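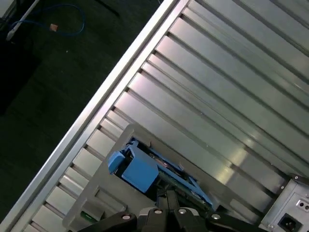
My neighbor on the Dillov road told me the land was sold too cheap, and that everybody in the village had known the price before the auction.

I went to read the file myself. The town sold 71 lots to a company called Hatano, and the paper gives one price for all of them, also for the ones next to the river.
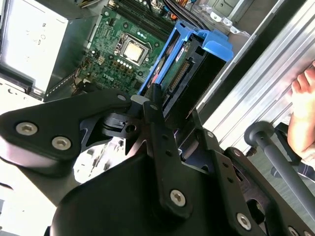 The audit report came out in August, and it has one page on this sale. It asks why only one offer was opened. The mayor's office answered in two lines. I have written to them again and I wait for the reply.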